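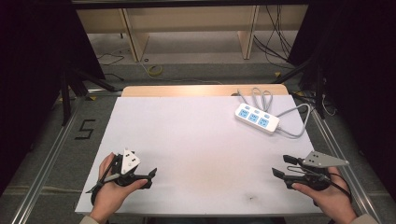 Power strip on the white board, 5/16/26

Slept badly and got up before six. The kitchen tap is dripping again, so I put a bowl under it and called Selorm about the washer. He can come by in the afternoon but wants me to buy the part first. The hardware store in Tromside had two sizes and I bought both.

Walked back along the canal. They have finally cut the grass on the far bank and the bench by the lock has been painted green. Sat there long enough to finish a roll and read Cecilia's letter a second time. She has moved out of Dollstead and taken the upstairs rooms at Amissah, with her sister across the hall. Rent is lower, stairs are bad. She asks if I want the bookcase. I do, but it won't go in the car, so I will have to ask Fuseini for the van.

Choir practice at noon. We are down to 3 basses and Ikechukwu has a cough. We went over the second half of the June program and left out the Latin piece, which I was glad of. The new folders have arrived and mine is number 73. The clasp sticks.

Selorm came at four. The smaller washer was the right one. He wouldn't take money, so I gave him the rest of the plum jam and a jar of the pickled beets. He talked for a while about his brother's trouble with the landlord. I said to get everything in writing.

Paid the water bill and entered the meter reading in the book, 2602. Higher than I thought it would be, and I suppose the drip is part of that.

Soup for supper, the last of the leeks. Wrote back to Cecilia and said yes to the bookcase. Still have to call Fuseini, and find out if Abdul-Rahman wants his ladder back before I do the gutters. Rain on the window now. Left the bowl in the sink.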